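Hand Washing of Ribbed Drinking Glasses in a Bathroom Basin
Student project report, Household Technology module
Deisy Tamayo
14th July

1. Background

The project set out to compare ways of washing ribbed drinking glasses by hand in places where there is no kitchen sink. The case was taken from the Londoño guest house, where the rooms have a bathroom but no cooking area. Glasses left in the rooms are washed in the bathroom basin between stays. The house keeps 83 glasses of the Nurnetti pattern, which have close vertical ridges on the outer wall. The owner had reported that the glasses looked dull after a season of use and asked whether the washing method was the cause.

Two questions were agreed at the start. The first was whether the dullness was a film that could be removed or permanent wear of the surface. The second was whether a change of method could keep the glasses clear without adding much time to the work.

2. The glasses and the place of work

The ridges run vertically and sit close together. A flat sponge passes over the top of each ridge and does not reach well into the groove beside it. Dried soap and minerals from the water therefore remain in the grooves, and on a tinted glass this shows as a pale bloom when the glass is held to the light. The inner wall was examined separately, as drink residue collects at the base and is easily missed.

All trials were done in one bathroom of the guest house. The water in the area is hard. No filter is fitted to the supply, and none was added for the project.
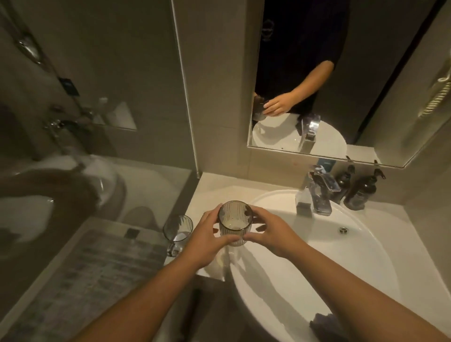
Handling was treated as a separate topic from cleaning, as breakages had been recorded under the old method. Three grips were tried: one hand round the base, one hand at the rim, and both hands on opposite sides of the wall. The two-handed grip was adopted for all later trials. With the fingers spread over the ridges and the tumbler kept over the bowl, the glass can be turned in small steps under the spout, and a slip ends in the basin and not on the floor. The vessel sink is a wide, shallow oval, so the distance a glass can drop inside it is short, but the white surface is hard and a padded lining was still used for the timed trials. The second tumbler stands on the ledge at the left, near the wall, clear of the arms. This position was kept throughout. Glasses put down on the right were too close to the pump bottles and were knocked on several occasions.

3. Method

Each glass was dirtied in the same way. A measured amount of diluted milk was poured in, swirled, emptied and left overnight. Milk was chosen as it leaves a visible residue at the base and is one of the harder drinks to rinse away once dry.

Method A was the existing one. Hand soap was rubbed on with a flat sponge, inside and out, and the glass was rinsed under the tap and left to drain upside down on a cloth.

Method B used Brandora washing-up liquid and a soft round brush with bristles long enough to enter the grooves. The brush was moved up and down, following the ridges, and never round the glass. The inside was brushed second, with extra strokes at the base. The glass was rinsed while being turned by hand and dried at once with a linen cloth.

Method C was the same as B, with a short soak in water and white vinegar before brushing.

Clearness was judged by holding each glass against a printed card under a Drakmont desk lamp and scoring it on a simple scale. The scoring was done by a second student who did not know which method had been used. Water use was measured by closing the drain, collecting the water in the basin and emptying it into a measuring jug. The largest amount collected for a single glass was 800 ml, under method A. The lowest was 561 ml, under method B.

4. Results

The dullness on the guest house glasses was a film in nearly every case. After method C most of the glasses received the top score for clearness. A few kept a faint haze near the rim, which did not change with further soaking and is taken to be wear.

Method B gave good results on glasses that were already clear, but did not remove old film from the grooves in one wash. Method A left visible residue in the grooves and, on some glasses, a ring at the base.

The difference in water use had not been expected. Under method A most of the water went on rinsing off hand soap, which lathers heavily and clings to the ridges. The washing-up liquid was used in a smaller dose and rinsed away sooner.

Drying had more effect than planned for. Glasses left to drain showed spots whichever method had been used to wash them. In April, during the pilot work, drying had not been recorded at all, and the pilot scores were left out of the comparison for that reason.

5. Limits of the work

Only one pattern of glass and one water supply were tested. The scale for clearness is coarse and depends on the eye of the person scoring. Method C was not tested for long-term effect on the tint. The drop height was not varied, so nothing can be said about how the grips would compare over a deeper sink.

6. Recommendations to the guest house

Method B should be used between stays, with the glass held in both hands over the bowl during rinsing. Method C should be kept for glasses that have already gone dull – once a month is likely to be enough with this water. Hand soap should not be used on the glasses. The brush should be stored dry and marked for glasses only. Clean and unwashed glasses should be kept apart, and the ledge on the wall side is the better place to stand them while working.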